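Riltbridge Allotment Society
Minutes of the meeting held Sat 27 February

1. Water charges
The chair reported that the bill from Lultton had gone up by 611 pounds. Siu-fong Siu asked how, when the tap on the lower path was off from July onwards. The chair said the meter had been read. Siu-fong asked by whom. No answer to that yet -- chair to write again.

2. Fencing quote
Rokow want 3,000 pounds for the north side, gates extra. Several members doubted this would keep deer out, as the last fence did not. Two more quotes to be got before anything is signed.

3. Rents
A rise to 92 pounds a plot was proposed. Members were told it would "pay for itself", and asked to see the sums. Held over.

4. Harvest supper
Tai hall is free again. Last year's ticket sales were given as 181, which did not match the money banked. Menu to be kept plain, and members to bring their own table and kitchen knives, marked with a plot number.

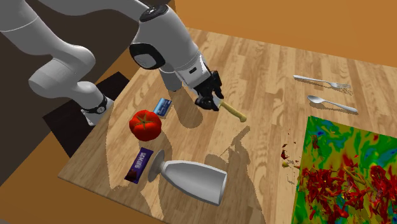
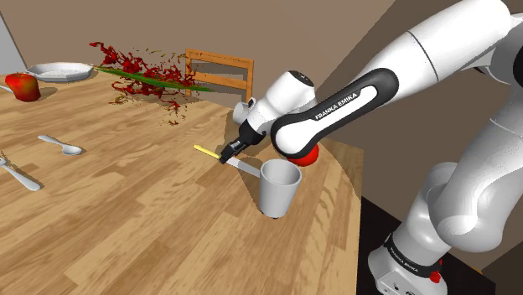
A knife in each.

5. Any other business
Compost delivery is promised for next week -- as it was last month. Meeting closed at ten to nine.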